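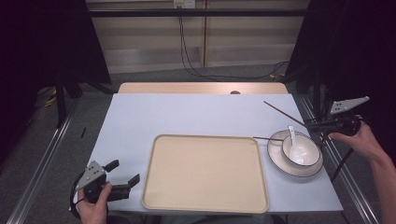 **To:** vumari-club list
**From:** Nélida Cáceres
**Subject:** Re: Table-setting task, order of steps and chopsticks
**Date:** Sunday, December 30, 2018

Xolani Joubert wrote:

> I have read through the draft task sheet. Three points.
>
> 1. The sheet says "place the tableware on the tray" but gives no order. If each pair of students picks its own order, the recordings will not be comparable and the Kulik scripts will have to sort them by hand.
>
> 2. Chopsticks. In July we lost most of a session to them. The fingers closed on the table before they closed on the stick. Do we keep them in, or swap them for a second spoon?
>
> 3. What is the time limit per run? The old sheet says 85 seconds, the competition page for Fesura says 82.
>
> Xolani

Taking these in turn.

1. Agreed, the order should be fixed. I propose chopsticks first, one at a time, then the bowl with the spoon left standing in it, then the saucer plate. The tray starts empty on the operator's left, the crockery to the right of it. If the bowl goes over, stop and mark the run as failed. Do not set it upright and carry on.

Either hand may be used for the chopsticks. The bowl should be steadied with the left gripper while the right one lifts. I know some of you prefer to do it with one hand, and it is quicker, but the policy we trained on one-handed lifts dropped the spoon too often to be useful.

2. I would keep them in. They are the only thin objects in the set, and without them the task is mostly a test of whether we can lift a bowl. Two changes to how we handle them:

- Approach with the fingers open and the wrist tilted, so that one finger slides along the tabletop. Coming straight down is what caused the trouble in July.
- Grip nearer the thick end. A stick held by the tip swings when the arm turns.

If a chopstick rolls off the table, leave it where it is until the recording has stopped. Bending down in mid-run pulls the gripper cable and spoils the tracking for the rest of the file.

3. Use 82. The 85 on the old sheet was our own figure from before the rules were published. I have corrected it in the repository.

Two other matters.

The target for the term is 600 accepted runs. A run counts as accepted only if both gripper streams and the head camera are complete. Tamuno will now refuse an upload with a missing stream – please read the error before trying again, as a second attempt under the same run name overwrites the first.

Calibration: close both grippers fully, open them fully, then hold still for 3 seconds before the first movement. Several of the last batch skip the hold, and the zero position drifts as a result.

Comments on the order of steps to the list, please, and not to me alone. I will change the sheet once Xolani has had a chance to reply.

Nélida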